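5. Demonstration for visitors (open day)

This section is for the person who shows the Ferkik hand gripper to guests. Read section 4 first. The demonstration uses the two-jar task.

Before the visitors come

1. Charge the recorder unit Mao and check that it has space for 124 recordings.
2. Place the two insulated jars side by side on the table. Take the lids off and keep them in your bag.
3. Leave a gap between the jars, so that one finger pad can enter without touching the other jar.

Note: The jars must be empty. Water will damage the finger pads.

During the demonstration

4. Hold the gripper low, with the fingers fully open, and stop in front of the jars.
5. Close slowly on one jar, lift it a little and put it back. Then do the same with the other one.
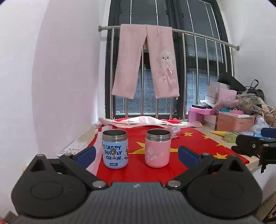 6. Let the visitor try. Children can use the gripper too, but an adult should hold the cable.

Caution: Keep fingers and hair away from the linkage arms – they close faster than people expect.

7. After each visitor, open the gripper fully and save the recording with the visitor's number.

If the display shows code 2296, the fingers were not open at the start. Open them and repeat step 4. For any other code, call Benedita Louro at Tiltby before you continue.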